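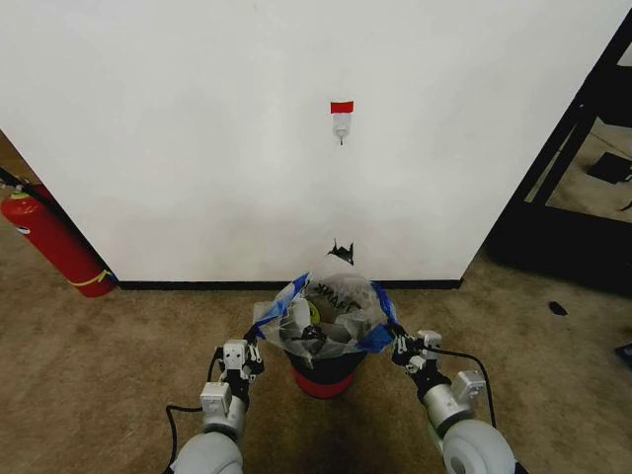

What is Nellby ale?

Nellby ale is a dark, gently smoky beer of modest strength, brewed in and near the market town of Jistgate and traditionally served from the cask in the cooler half of the year.

Home | Beers | Breweries | Hops and Malt | Places | Comments

Nellby ale takes its name from the hamlet of Nellby, a short walk upstream from Jistgate, where the water is hard and the barley was once dried over beech. It belongs to the wide and rather loosely fenced family of old country brown ales, and anyone who has drunk a mild from further south will find a good deal in it that they recognise, though the smoke sets it apart. Most versions are deep brown with a reddish edge when held up to the window, and carry a soft, tan head that doesn't stay very long.

History

The first written mention comes from a parish account book, which records 2 barrels of "the Nellby sort" bought for a harvest supper. After that the beer turns up fairly often in inn bills and farm wages, usually without any explanation, so presumably people knew perfectly well what was meant. By the time the railway reached Jistgate there were several houses making it, each with its own idea of how much smoked malt was proper, and the arguments over this were apparently long and quite enjoyable.

The style nearly disappeared when pale bottled beers became cheap and easy to carry. The last of the old houses, the Faliler Brewery, stopped making it and turned to lemonade and ginger beer for a good many years. Brewing began again at Faliler on a very small plant, with a first batch of 1255 litres, which sold out over a single fair weekend. The present recipe is said to follow a page found in the back of a malt ledger, with the yeast left to the brewer's own judgement, as the page has a large stain just where one would hope to read about it.

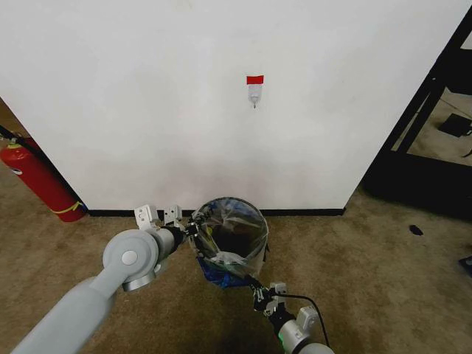

A wall fixture with a red tag above it; a fire extinguisher stands in the corner.

Brewing

The grist is mostly pale malt, with a generous share of brown malt and a smaller portion dried over beech wood. Older brewers mashed warm and let the mash stand a long while, giving the full, slightly bready body that drinkers in the district still look for. Hops are used sparingly. The hop most often named is Uibo, an old garden variety with a mild, hay-like smell, which crops poorly in wet years and is grown on very little land these days.

Fermentation is slow and cool. The beer is then rested in cask before it goes out to the pubs, and at Faliler a cask isn't sent until it has dropped bright of its own accord.

Serving and food

Locally it is drunk at cellar temperature from a straight glass, often with a slice of hard cheese or a plate of pickled onions. It is also a very good beer to cook with, and ham boiled in Nellby ale is a common Sunday dinner in Jistgate. A stronger keeping version is brewed in June and put by for the winter.

See also: Brown ale | Mild | Smoked beer | Jistgate

Comments
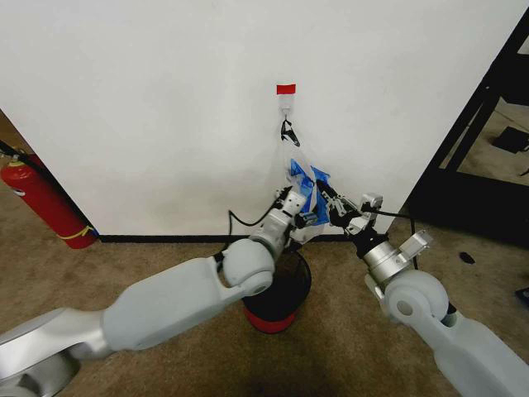 A reader from Jistgate writes that the smoked malt was always a bit heavier in the winter casks when they were young, and wonders whether Faliler would ever consider bringing that back.

Anonymous
Lovely to see Uibo hops get a mention! We have one old plant on the back fence and it gave us just enough for a small brew last year. Smells exactly like a hayloft.

Guest
Does anyone know if the keeping version is bottled, or is it cask only? I've a long drive and would rather take a few home with me.

Page last changed Saturday, July 30, 2022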